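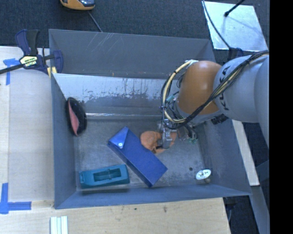
Inventory and Storage, Week 7 handout
Where stuff goes and why you can't find it

Bring this to the Friday session. There are spare copies by the door, filed under a system I will leave you to work out.

1. Fixed slots and floating slots

In a fixed-slot store, every item has one home. The half-inch washers live in bay 12, and if there are no washers, bay 12 sits empty and looks reproachful. In a floating-slot store, a delivery goes wherever there is room, and a record says where that was.

Fixed slots waste space. Floating slots waste nothing until the record is wrong, at which point you own a large building with washers somewhere in it. Most real stores mix the two: fixed homes for the things people ask for all day, floating homes for the rest.

Your kitchen is a fixed-slot store. Your garage is a floating-slot store with no record.

2. Sorting by how often things move

You will hear this called ABC analysis. List every item, rank by how often it gets picked, and draw two lines. The A items are the few that make up most of the work. The C items are the long tail, including the thing somebody ordered by mistake and the thing somebody ordered to match it.

A items go near the packing bench, between knee and shoulder height. C items can go up high or at the back. Rank by picks and leave price out of it for now. People love to put the expensive things in the best spots, and then walk past them all day.

3. The Trirnstead case

Read the case before class. A short version for those who won't:

Stedar sells garden and plumbing parts out of a single building in Trirnstead. Its records said 95 percent of bins were correct, and everyone was pleased. Then a new supervisor pulled a sample and asked what "correct" meant. It meant the right item was in the bin. The quantity was a separate matter, and a sadder one.

Orkari, the software supplier, proposed a new system. Aigner, the shelving supplier, proposed new shelves. You may notice a pattern in what suppliers propose. Stedar began by having pickers report every mismatch at the moment they found it, and gave them up to 15 minutes a shift to do so without it counting against their pick rate. Under the old rules, reporting an error made you slower on paper, so errors were rarely reported.

Questions to have an opinion on:

What was the old accuracy figure good for, if anything?
Would you have bought the software first? The shelves?
Who loses out when pick rate is the only number on the wall?

4. Cycle counting

The old way is to shut for a weekend and count everything, with pizza. The results are accurate on Sunday night and start to rot on Monday. Cycle counting means checking a few bins every day, A items often and C items now and then. It is dull and it works better. There is no pizza.

Do not let the counter see the expected number. A person who knows the answer should be 40 will find 40.

For next time

Pick a drawer, closet or car trunk. List what is in it from memory, then open it and count. Hand in both lists, unedited - I can usually tell.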